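November 10, 2021

Grolunano tape task, hand-pose retargeting, continued from last week's notes.

Re-ran the retargeting on the full desk set with the new thumb term switched on. Same split as before: 225 clips for fitting, 27 held out. Optimizer capped at 2,000 iterations per clip, and most stopped well short of that. The ones that hit the cap are nearly all reel-and-hub clips, so that is where I spent the afternoon.

The old cost only looked at fingertip positions relative to the wrist. Fine for picking up a stapler. For the dispenser it gives a left-hand pinch that is the right width but rotated, so the pads don't face each other across the reel and the simulated reel squirts out as soon as the right hand pushes on the hub. The new term penalizes the angle between thumb pad and the opposing finger pads. Weight is 3 for now, picked by eye, needs a proper sweep.

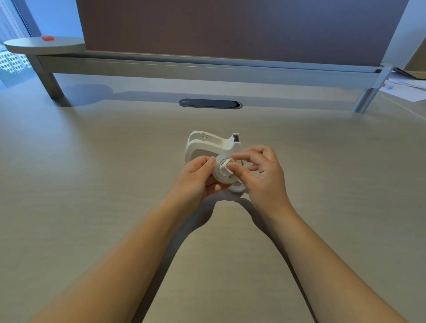
With the term on, the left hand holds through the push in simulation on most of the held-out reel clips. The right hand is still poor. Thumb lands on the hub but the remaining fingers get pulled in toward the housing, since the cost wants every fingertip to be near some surface. People leave those fingers hanging in the air and the retargeted hand should be allowed to do the same. Going to gate the contact cost per finger, using the contact labels Manolis made for the Kaltanura set. He says they are noisy on the ring and little fingers - I can live with that.

Side notes:

- Hand tracker confuses white plastic with highlights on the thumbnail. Two held-out clips have the thumb jumping between neighbouring frames. Median filter hides it but smears the start of the push. Left the filter off.

- Forearm direction from the head view is better than I expected, and good enough to seed the elbow. Dropped the separate elbow prior and nothing got worse.

- Insert and remove clips look the same in the middle. The phase classifier is guessing there and I should stop feeding it single frames. Try a short window, causal only, so it can still run on the arm.

- Hyun config has the wrong joint limit on the right thumb base. Fixed locally, not pushed. Don't pull numbers from the shared sheet until it is.

Did not get to the real hand today. Jasanow rig is booked until the fingertip calibration is finished, and I'd sooner have the contact gating in first anyway.

Next: per-finger gating, weight sweep, then re-score the held-out clips with the thumb limit corrected. If the left-hand result survives the corrected limit I'll write it up as a short section for the December report. Manolis Michailidis to check my pad-normal convention before then, as I have flipped the sign on it once already.

Lab notebook pages are for internal use. Contact the notebook owner before copying. Back to top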